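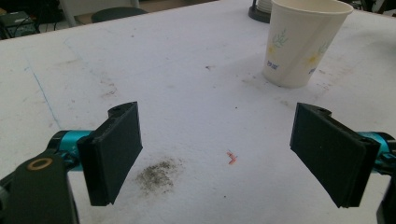
Qu'est-ce qu'un droit de diffusion sportive « en direct au consommateur » ?

Il s'agit du droit, concédé par le titulaire d'une compétition, de proposer les rencontres à l'abonné final sans passer par un distributeur de télévision payante. L'ayant droit ou son licencié facture lui-même l'abonnement, gère le compte client et supporte le coût de la transmission.

Séance 7. Économie des droits audiovisuels du sport : exclusivité territoriale, lots et restrictions locales

Notes rédigées par Elsa Dalen. Les renvois entre crochets correspondent au recueil de textes distribué en début de semestre.

1. Rappel de la séance précédente

La vente centralisée des droits consiste à confier à la ligue la commercialisation de l'ensemble des rencontres. Les clubs renoncent à négocier individuellement et reçoivent une part du produit selon une clé de répartition. Celle-ci combine en général une part fixe, une part liée au classement et une part liée à l'exposition (nombre de matchs retenus par les diffuseurs). On a vu que le poids respectif des trois parts détermine l'écart de revenus entre le premier et le dernier club.

2. Le découpage en lots

Un lot est un ensemble de rencontres défini par un ou plusieurs critères : rang de choix, créneau horaire, mode de transmission, territoire. Le cas étudié en cours est celui de la ligue de basket de Fletia, qui compte 17 clubs. Un nombre impair impose une équipe exempte à chaque journée, d'où huit rencontres par journée et 272 rencontres sur une saison en matchs aller et retour.

Lot A : premier choix de chaque journée, coup d'envoi à 20 h 45, exclusivité complète.
Lot B : deuxième et troisième choix, exclusivité complète.
Lot C : toutes les autres rencontres, diffusion en ligne uniquement.
Lot D : extraits et résumés, non exclusif, disponibles à partir de 23 h.

Le lot A représente 34 rencontres et le lot B 68. Il reste 170 rencontres pour le lot C, soit 62,5 % du calendrier. L'acquéreur du lot C dispose donc du plus grand volume, avec les affiches les moins demandées. La valeur d'un lot n'est pas proportionnelle au nombre de matchs qu'il contient ; voir [4], section 2.

3. La restriction locale

Une restriction locale interdit au service en ligne de montrer en direct les matchs d'un club dans la zone où ce club a cédé ses droits à une chaîne régionale. Deux fonctions lui sont attribuées dans la littérature : protéger le prix payé par la chaîne régionale et, plus anciennement, protéger la billetterie. La seconde justification est aujourd'hui peu défendue pour les sports en salle.

Dans l'exemple de Fletia, le club de Clendach a signé avec une chaîne régionale. Un abonné au service en ligne domicilié à Clendach paie le même tarif que les autres et perd l'accès en direct à 32 rencontres, sauf celles que le diffuseur national a retenues. L'abonné de Surnham, dont le club n'a pas de contrat régional, ne perd rien. À prix uniforme, la restriction équivaut à un prix effectif par match plus élevé pour le premier.
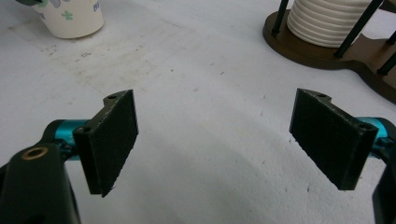 Cette différence est accentuée par la structure des préférences. Le supporter type valorise davantage les matchs de son club que ceux des autres, si bien que les rencontres retirées sont celles pour lesquelles sa disposition à payer est la plus forte. Le service en ligne s'adresse alors surtout à deux publics : les supporters éloignés de leur club et les spectateurs sans club attitré. L'enquête faite en cours sur les 1 324 abonnés de l'échantillon se lit dans cette perspective (tableau 3 du recueil, colonne « distance domicile-salle »).

4. Tarification

Trois formules sont à distinguer.

a) L'abonnement mensuel sans engagement. Recette irrégulière, forte attrition hors saison. Le taux de résiliation culmine en mai, après l'élimination des équipes suivies.

b) L'abonnement annuel à prix réduit. Soit p le prix mensuel, n le nombre de mois de compétition et P le prix annuel. Le client indifférent à la période creuse choisit l'annuel si P < n × p. Avec p = 7 et n = 9, le seuil est de 63.

c) L'option ajoutée à un abonnement existant. Le supplément demandé est inférieur au prix autonome. L'effet sur le revenu total dépend du nombre de clients qui auraient acheté les deux produits au prix plein.

L'opérateur Öberg, détenteur du lot C, applique b) et c) simultanément. On notera que l'option n'ouvre pas droit aux archives au-delà de 21 jours.

5. Points à préparer

Lire [5] et [6] en entier, [7] jusqu'à l'annexe technique. Calculer, pour l'abonné de Clendach, le prix effectif par match du lot C lorsque quatre rencontres de son club sont retenues dans les lots A et B. On précisera l'hypothèse faite sur les matchs en différé.

Reprendre ensuite le calcul avec un tarif différencié par zone et indiquer à quel prix l'abonné local retrouve le même coût par match que l'abonné de Surnham.

La séance 8 portera sur les clauses de sous-licence et la défaillance d'un diffuseur en cours de contrat.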